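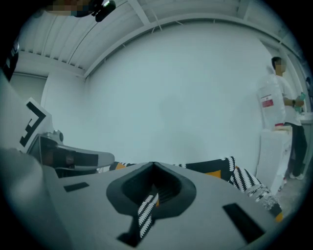
Most gripper comparisons are done on a bench with foam blocks, and I think we should stop trusting them. A block has corners, it stays where you put it and it doesn't fold. Homes are full of cloth and thin flat things.

At Altix we ran 2186 grasps over the winter with two hand-held grippers, the Duvis and the Paterson. On the bench there was nothing between them. On soft furnishings the Duvis missed 272 times, and more than half of those misses were on flat objects lying on a cushion. The fingers push down, the cushion gives, and the object sinks away with it.

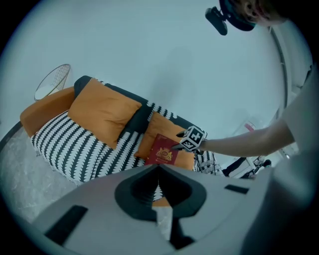 A booklet like a passport is a good test for exactly that reason. It's stiff enough to slide and too thin to grab from the side. I would take 63 careful tries at one over 2000 at a foam block.

The usual complaint is that tests on a sofa can't be repeated. The people at our Bevcombe site made it on Thursday, and they have a point. Cushions shift between tries. But you can track the gripper with a marker, log where it went and report the spread. A wide spread tells a buyer something.

I'd also like makers to print the failed grasps next to the good ones, sorted by what the object was resting on. We plan to do that with our own numbers in January, including the ones for the Duvis, which we still use most days.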